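Jedent opens its simulated kitchen to people who have never driven a robot

Maurya release adds remote control practice with no crockery at risk
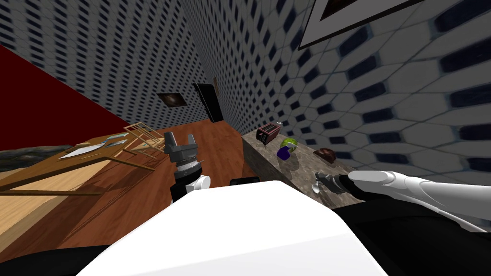 Jedent has released Maurya, a practice kitchen in simulation where anyone with a pair of hand controllers can show a two-armed robot how a household job is done. The operator moves, the arms follow, and the session is saved as a demonstration for training. Maurya ships with 135 tasks set in ordinary domestic clutter — a red toaster, a green apple and a loaf of bread on a marble countertop, say, with a gripper waiting at the edge of it. Wallpaper and floors change between sessions, occasionally in questionable taste.

During trials in May, new operators recorded 291 demonstrations after 15 minutes of instruction each. Many involved dropping things. Jedent has kept those too, filed separately and labelled with some tact.

Maurya runs with Kisance hand controllers and takes 4 operators per licence. A version for the Trusinska training centre will follow, with a slower setting for beginners and the overconfident.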